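Sorting out old jars of dried goods

By Berwyn Prosser

Most advice on clearing out a store cupboard wants you to buy something first. Matching tubs, a label printer, little scoops. I have my doubts. What you need is a clear table, a bin with a bag in it and the jars you already own.

Bring the jars to the table and put the bin within arm's reach before you open anything.

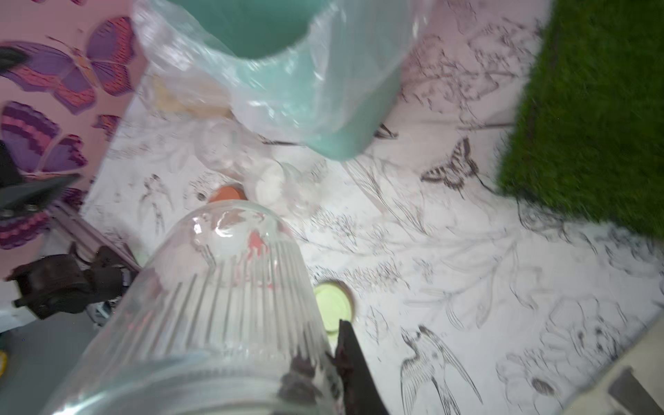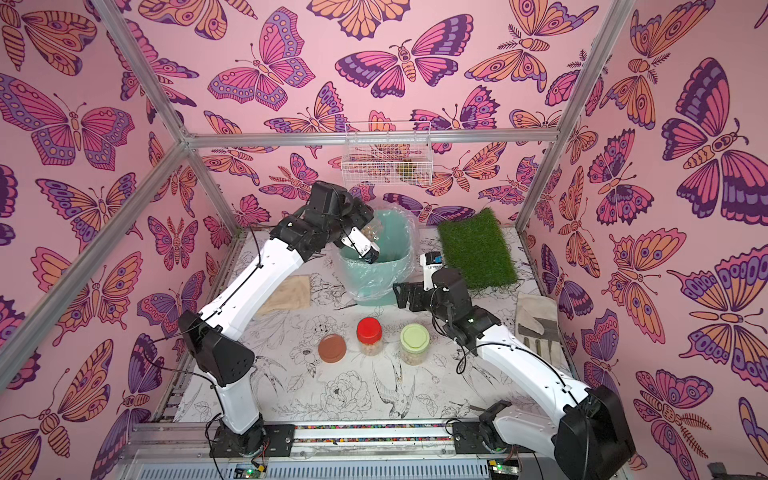
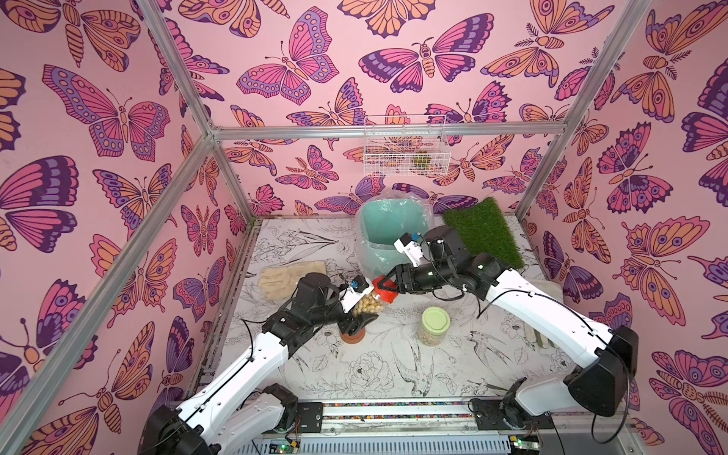
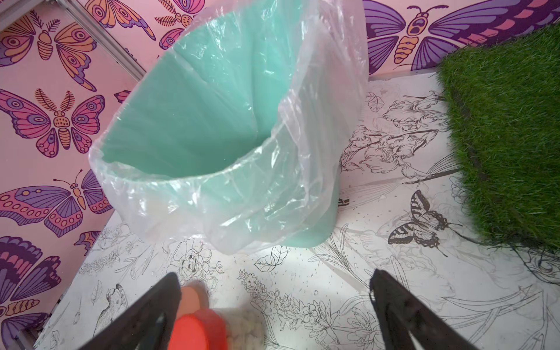 Line the bin with a clear bag and leave plenty folded over the rim. The tidy way, with the bag trimmed neatly to the edge, slides in the first time you tip anything heavy.

Take one jar at a time. Hold the body still and turn the lid, tilting the jar a little if it's stuck. I've read that a rubber band round the lid works wonders. It didn't for me, but Nia Yorath swears by it.

Pour a little on to a pale plate and look for webbing, dust or anything that moves. Then smell it. Nuts that have turned smell like old paint, and roasting won't rescue them. Chickpeas are harder to judge — they don't so much go off as refuse to soften. I cooked some from July of a year I'd rather not name for 3 hours and they were still gravel.

Bad ones go straight in the bin. Tie the bag and take it out the same day.

Wash the empties in hot soapy water, lids separately, and dry them overnight upside down on a towel. A damp jar undoes the lot. Bay leaves in the jar are supposed to keep moths away. I've tried it and still had moths.

Coloured lids are handy if you stick to one colour per food, though I wouldn't trust my memory. Write the date on a bit of masking tape and put it on the base.

Last updated 14/12/2024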